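Section 6: Household chore trials – clearing and tidying a cabinet top

6.1 Purpose of this section

This section covers the set-up and running of the cabinet-top tidying trial in the Plukis simulator. It assumes that you have installed the software, loaded the Barholm room set and completed the joint checks in Section 5.

The trial exists to answer a narrow question: can a single arm with a two-finger gripper tidy a surface holding a handful of unlike objects, with no help from the operator? People who come to Plukis from factory automation tend to expect a yes. A machine on a packing line sees the same carton all day. A cabinet top at home may hold a tool, an ornament and something with a handle, lying at whatever angle they were put down. The results so far are mixed and the manual makes no claim beyond them. See 6.6 before quoting any figure from a trial.

6.2 Before you start

You will need:

– a Plukis project with the Barholm room set loaded
– the arm model and gripper file supplied with it
– the object pack named Grestska
– a control policy to test, or the manual control panel

Note: The Grestska pack replaced the older Kalniņš pack in March. Projects saved with the older pack will open, but the object weights will be wrong. Reload the pack and save under a new name.

6.3 Setting up the room

1. Open the project and choose Rooms, then Barholm.

2. Place the arm on its dark stand. The stand and the white cabinet are separate items with a gap between them. Do not close the gap. Anything dropped into it should fall to the floor and be scored as dropped.

3. Select the arm and choose Home. Wait until the status line reads Ready.

4. Choose Objects, then Scatter. The default setting lays objects on their sides as well as upright. Leave it on. A trial with every object standing upright is easier than anything found in a real house and will not be accepted for the shared results table.

5. Enter a seed number. Seed 903 is used for all worked material in this section. If you use another seed the objects will lie differently, and the notes in 6.5 may not apply.

6. Set the time limit to 900 seconds. Time is counted in simulated seconds, so a slow computer does not affect the score.

7. Turn on at least two views. A single view often hides one object behind another, or leaves the gripper outside the picture.

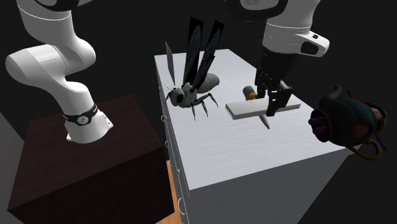
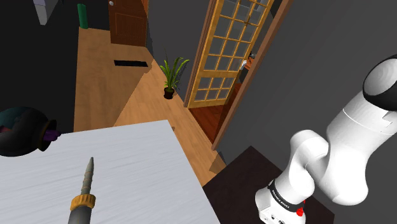
Barholm room, white cabinet and arm, two views. The gripper is visible in the first view only.

Caution: Views are for the operator. The policy receives only the camera inputs listed under Sensors. If you add a view there by mistake, the policy may use it and the run must be discarded.

6.4 Running the trial

1. Choose Trial, then Tidy. Select the target area where objects are to be put.

2. Load the policy. If you are using manual control, tick Operator so that the run is stored separately.

3. Press Start. Do not move the views during the first 7 seconds, while the contact model settles. Small movements of the objects in this period are normal and are not scored.

4. Watch the grip force reading at each pick. A reading that climbs and then falls to zero while the fingers are closed means the object has slipped. The run continues and the slip is logged.

5. If the arm stops with a joint limit warning, wait. Most policies will back off and try again. Press Stop only if the warning is still showing when the time limit is reached.

6. When the run ends, choose Save Log. Unsaved logs are lost when the room is reset.

Caution: Do not use Nudge to free an object during a scored run. It moves the object without contact and the log will mark the run as assisted.

6.5 Notes on particular objects

Long bar. Flat sides make this the easiest shape in the pack for two fingers. The difficulty is clearance. When the bar is carried low, its ends can sweep across the cabinet and push other objects. Raise the carry height before blaming the policy.

Pointed tool. The shaft is narrow and tapers to the tip, so a grip near the point tends to slide off. Policies that take hold of the collar or handle do better. Note also that the tool may lie partly hidden under or behind something else, in which case the policy has to decide what to move first. Many do not, and simply reach for whatever they can see.

Dark rounded vessel. This is the object most often left behind. Lying on its side it offers a curved body and few flat faces. The dark finish also makes its outline hard to separate from shadow. Failures here should be split in the log into Not Found and Not Held – they have different causes.

Large insect model. The legs and wings are thin. The simulator does not model breakage, so a grip across a wing will be scored as a success if the object arrives. In a real house it would probably count as damage. Mark such picks by hand using the Rough Handling tick box.

6.6 Reading the results

The score sheet gives three values: objects placed, objects dropped and time used. Read them together. A policy that places everything but uses the whole time limit has shown that the chore can be done slowly, under even lighting, with no one walking past. It has not shown that a household would put up with it.

Simulated friction is kinder than real friction. Algirdas Kuusk, who maintains the contact model, advises treating any simulated score as an upper limit until the same policy has been run on hardware. Kadri Siliņa keeps the hardware results and can supply the current comparison sheet on request.

On present evidence, machines can do parts of this chore. Picking up one clear, flat-sided object is dependable. Choosing an order of work, freeing a half-hidden object and judging how gently to hold something are not. Shop-floor users can avoid most of these problems with trays and fixtures. Household users cannot, and the scatter setting is meant to reflect that.

6.7 Resetting

1. Confirm that the log has been saved.

2. Choose Trial, then Reset. The arm returns to Home before the objects are moved.

3. To repeat the run, keep the same seed. To start a new one, enter a new seed and press Scatter.

Note: If an object is missing after a reset, look under the cabinet and in the gap beside the stand. Objects that have fallen through the floor are listed under Faults and can be restored from there.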